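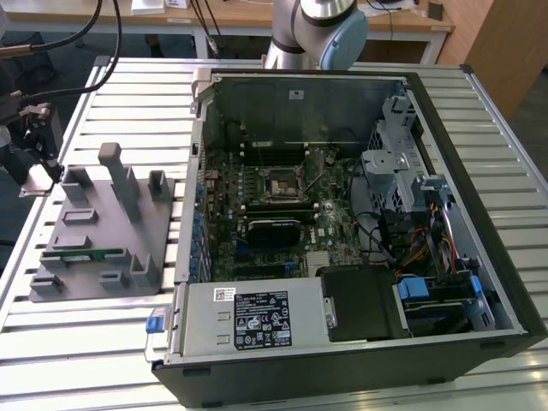
Ob sich das überhaupt noch lohne, so ein altes Gerät aufzuschrauben, wurde ich nach dem letzten Vortrag gefragt, man bekomme doch für kleines Geld schon etwas Gebrauchtes, das einfach läuft. Mit dieser Frage möchte ich heute anfangen, weil sie mir seitdem nachgeht und weil ich sie damals zwischen Tür und Angel viel zu knapp beantwortet habe.

(Kurz warten, bis alle sitzen. Licht hinten bitte anlassen.)

Guten Abend also, und schön, dass an einem Mittwoch so viele hergefunden haben! Mein Thema ist der Rechner, der bei den meisten von Ihnen unter dem Schreibtisch steht oder gestanden hat, und was man damit anfängt, wenn man die Seitenwand abnimmt und zum ersten Mal hineinschaut. Ich rede heute vom offenen Gehäuse, vom Sockel und vom Arbeitsspeicher. Über Software reden wir beim nächsten Mal, versprochen.

Zum Einstieg: hinlegen. Der Tower kommt auf die Seite, offene Seite nach oben, auf einen Tisch, der nicht wackelt. Ich habe jahrelang im Stehen geschraubt, mit dem Gehäuse aufrecht und der Taschenlampe zwischen den Zähnen, und mir dabei mehr Schrauben ins Netzteilgitter fallen lassen, als ich zugeben möchte. Stecker vorher ziehen, danach noch einmal den Einschaltknopf drücken und die blanke Metallwand anfassen.

Folie stehen lassen. Jetzt zum Sockel. Hier ist er leer, Prozessor und Kühler sind nicht drin, und so bekommt man ihn ja sonst selten zu sehen. Auf den Hebel und den Halterahmen hinweisen. Bitte nie mit dem Finger oder einem Tuch hineingehen, auch nicht, wenn ein Staubkorn drinliegt und einen anlacht (mich lachen sie immer an). Ein Blasebalg reicht. Der Prozessor wird hineingelegt, ohne Druck, erst dann kommt der Rahmen darüber und der Hebel herunter. Beim Hebel darf es ein bisschen Kraft kosten, da erschrecken viele.

Speicher: Die Steckplätze liegen gleich nebenan, mit ihren schwarzen und weißen Riegeln. Die Farben sind eine Hilfe beim Bestücken, aber welche Farbe zuerst drankommt, steht im Handbuch und sonst nirgends verlässlich. Hier die Geschichte vom Jindix-Kurs erzählen: 9 Leute, alle Riegel sauber eingesetzt, und ein einziger Rechner piepte. Da saß der Riegel nur auf einer Seite fest. Man muss es an beiden Enden spüren, und wer unsicher ist, nimmt ihn noch einmal heraus und fängt in Ruhe von vorne an.

Blau als Griffarbe: Bei diesem Gehäuse sind die Entriegelung am Netzteil und die Griffe bei den Laufwerken blau. Ich mag das sehr, es nimmt Anfängern die Angst, denn was blau ist, lädt zum Anfassen ein. Dazu gleich die Warnung, dass die blauen Kondensatoren auf der Platine damit nicht gemeint sind! Und das Netzteil selbst bleibt zu, immer, auch wenn man es ausbaut.

Kabel: Bevor irgendetwas abgezogen wird, ein Foto mit dem Telefon machen. Die bunten Leitungen, Orange, Gelb, Rot, sehen wilder aus, als sie sind. Beim Wiedereinbau so legen, dass nichts in einen Lüfter ragt. Falls Zeit ist, den Brodus-Kabelbinder herumgeben, den man wieder öffnen kann.

Und nun zurück zur Frage vom Anfang. In der Werkstatt Cleltura haben wir bisher 160 Rechner auf dem Tisch gehabt, und ich will niemandem einreden, dass jeder davon zu retten war. Manchmal ist die Platine hin, dann gibt sie eben ihren Speicher und ihr Laufwerk an den nächsten weiter. Aber es lohnt sich für mich schon deshalb, weil man danach weiß, was man da besitzt. Ein Gebrauchtgerät für kleines Geld hat innen genau dieselben Ecken, und irgendwann macht man auch das auf.

Falls nach dem Preis gefragt wird: Werkzeug kann man bei uns ausleihen, Speicher liegt in der Kiste mit der Aufschrift Wieczorek, bitte vorher fragen, was passt. Die Kiste ist leider nicht sortiert, ich komme im Juli dazu.

Fragen jetzt, danach Pause. Wer sein eigenes Gerät mitgebracht hat, stellt es bitte auf den langen Tisch an der Wand und lässt die Schrauben im Schälchen.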